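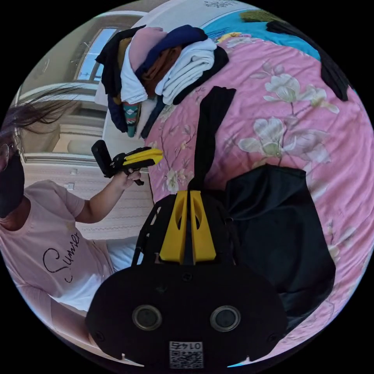

A clothing exchange that began in a church hall in Skullstead has opened a second branch in Jemthorpe, and its organisers are asking households to sort through their wardrobes before the cold weather sets in. The Skullstead Clothes Swap will take in garments at the old library on Cao Street every Friday from four o'clock until half past seven. Most of what arrives has been sorted at home first, usually on a bed, and that is how the swap would like it done. A pile of folded clothes on a flowered pink bedspread, with white, pink and navy things together and a patterned sock hanging down from it, is the sort of start people make. From there it goes into a bag and down to the hall.

Danilo Fajardo, who runs the exchange, said the new branch had been needed for some time. Families from Jemthorpe were catching two buses to reach Skullstead and often gave up when the weather was bad or the children were tired.

"People were carrying bags of clothes on the bus, getting here, swapping them and carrying another lot home," he said. "It's a long way to go for school jumpers. We kept saying we ought to be over there as well, and then the library room came up."

The swap works on a simple points system. Each clean, wearable item brought in earns one point, and coats and shoes earn two. Points can be spent on the same day or kept on a card for later. Anyone who has nothing to bring may take up to five items on a first visit without points, and no proof of income or address is asked for.

In its last full year the Skullstead branch had 149 households on its books. Mr Fajardo expects Jemthorpe to be smaller to begin with. The room has rails and shelving for 800 items, and the branch needed 500 in hand before it could open its doors. It reached that number a week early, mostly through collections at two primary schools and the health centre in Istthorpe.

Children's clothes go quickest. Anything between the ages of three and eight is usually gone within the hour, and school trousers with sound knees hardly reach the rail. Men's clothing is always short. The swap would be glad of plain trousers, work shirts and warm jumpers in larger sizes, and of waterproof coats in any size at all.

There is less need for summer dresses and party clothes at the moment. These will still be accepted, but they will go into storage until spring and people are asked to keep them back if they have the room.

Socks, tights and hats are taken as long as they are in good order. Socks should be fastened together in pairs. Single socks have been a nuisance in Skullstead, where a box of them has been sitting under the counter since the first month and nearly all of them are still waiting for a partner. Underwear is only accepted new and in its packet. Bedding, curtains and towels cannot be taken at either branch, although the animal shelter in Istthorpe will have old towels and is open on weekday mornings.

Clothes should be washed and fully dry before they are bagged. A damp jumper at the bottom of a bag can spoil everything above it in a couple of days, and the library room has no washing machine. Ironing is not needed. Folded clothes are much easier to check than ones that have been pushed in by the armful, and the sorters would like heavier things such as jeans at the bottom.

Bags can be of any kind. Those who want theirs back should wait while it is emptied or put a name on the handle. Small repairs are welcome before a garment is handed over -- a missing button, a dropped hem -- but items with broken zips can be brought as they are, provided a note is pinned to them. A mending table will be set up near the door on the first visit of each month, and two sewing machines have been lent for it.

Ruth Cao House, the sheltered flats next to the library, has offered its lounge as a waiting area on busy afternoons. Tea will be served there at 50p a cup. There is a ramp at the side entrance of the library and space for pushchairs in the lobby, but parking on Cao Street is limited to an hour and drivers are advised to use the car park behind the swimming baths.

The room has been let to the swap for 14 months at a reduced rent. What happens after that will depend on plans for the rest of the building, which has stood partly empty since the library moved into the leisure centre. Mr Fajardo said he was not worried about it yet.

"We've got the winter to get through first," he said. "If we're busy, we'll have a good case for staying. If we have to move the rails down the road, we'll move the rails down the road. We did it twice in Skullstead."

He is also looking for help with the sorting, which takes place on the afternoon before each opening. Nobody has to commit to every week. The work involves checking for stains and holes, putting sizes on labels and hanging things up, and most of it can be done sitting down.

Clothes that are too worn to be swapped are sent for rag. Last winter some of the better cotton was cut into squares for a quilting group in Istthorpe, and the finished quilt now hangs in the Skullstead hall. The group has asked for more, particularly plain blues and anything with flowers on it, so worn shirts and blouses may be brought in a separate bag marked for quilting. They do not earn points.

Opening hours in Skullstead are unchanged. Points cards can be used at both branches, and existing members do not have to register again. A coat day is planned for November, when children's coats will be offered at one point each instead of two. Donations for it can be left at either branch during opening hours, but bags should not be left on the library steps when the room is closed.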